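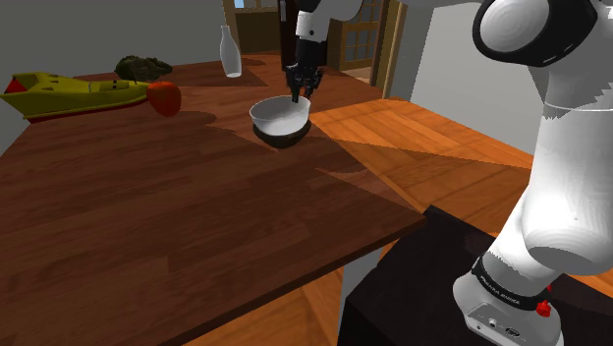
White bowl, center of the table.

Filed under: Bench Notes / Glazes & Firing

August, 7:40 a.m.

Opened the kiln at 70 degrees, which took more patience than I've shown anyone in my family. Zavala white, third attempt. Top shelf fine. Middle shelf fine. Bottom shelf crawled again, bare patches the size of a thumbnail, mostly on the inside curve where people would be eating soup.

Batch was 2,000 g dry, sieved twice. I blamed the sieve last time and the water the time before that. Running out of equipment to insult.

Sorin Mladenović looked at the shards from attempt two and asked if I'd wiped the bisque down. I said of course. I then went and wiped the bisque down. Eleven-year-old habit of mine, apparently, agreeing first. The rag came away pink, so there was dust on all of it, and the bottom shelf pots had been sitting under the Urnton grog bags since June.

Weights, since I keep losing the scrap of paper: bucket came up to 169 on the hydrometer scale somebody penciled on the stick (units unknown, stick predates me). Want it lower. Added water, stirred, forgot to measure again. Will measure again.

Test tiles: 8 in this load. Tiles 1 to 4 wiped, 5 to 8 not. Wiped ones came out clean except 3, which has a pinhole I am choosing to ignore. Unwiped: 6 and 7 crawled, 5 and 8 did not. So dust is most of it and thickness is probably the rest. 6 and 7 were dipped last, when I was hungry and counting fast.

Next load:
- wipe everything, let dry overnight
- three-second dip, by the clock on the wall
- move the grog bags anywhere else
- slower through the first hour, the Hitunside kiln runs hot at the bottom

Seconds from this load are on the windowsill. Take what you like, don't put soup in it. Whoever has the good calipers, I know it's one of you.

Narkance Pottery Workshop | Contact | Back to top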